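Robots hold an open day, visitors hold their breath

Lunstead, 19/04/2025

Anyone who came to the Shokri open day in Lunstead hoping for backflips went home with a brochure and a pen. The company let the public in to watch its robots handle car parts, and 189 people signed the visitors' book. That is a better turnout than the last town meeting got, and the town meeting had sandwiches.

The program promised 4 demonstrations. The one that drew the crowd was called "Parts Handling at the Rack," a title that must have taken somebody most of January. Yellow lines marked the floor, a white car stood behind the blue racks, and the part of the hour was a license plate bracket in plain black plastic. Children were told that questions were welcome. The first was whether the robot could do homework.

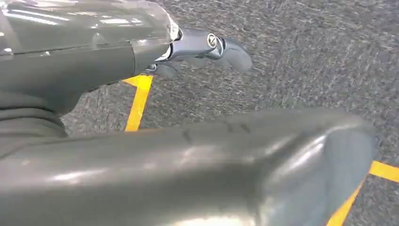
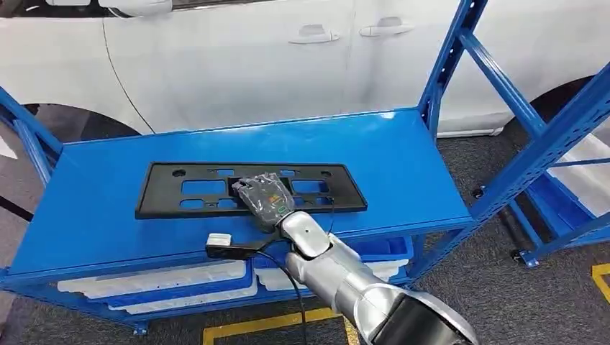 Shokri calls the project Lenum and says it is meant for the dull end of car assembly, the small pieces that have to be picked up and passed along all day long. Staff were patient in explaining why this is hard. A flat part lying on a flat shelf offers very little to get hold of, as anyone who has dropped a credit card on a kitchen floor will know. A hand that presses too lightly loses the part, and one that presses too firmly leaves the company shopping for another.

Visitors took this in with the kind of attention usually given to golf on television. One man in the front row whispered "come on" at regular intervals - whether to the robot or to his wife, who wanted to see the coffee stand, was not clear.

The company was cagey about dates. A trial at its Hukcombe site is planned to last nine months, and a spokesperson would say only that it will start "when it is ready." Asked about jobs, the same spokesperson said that three people had been hired to look after the robots, and then pointed everyone toward the gift table.

A second open day is planned for Hukcombe. Entry will be free again, and parking is behind the building.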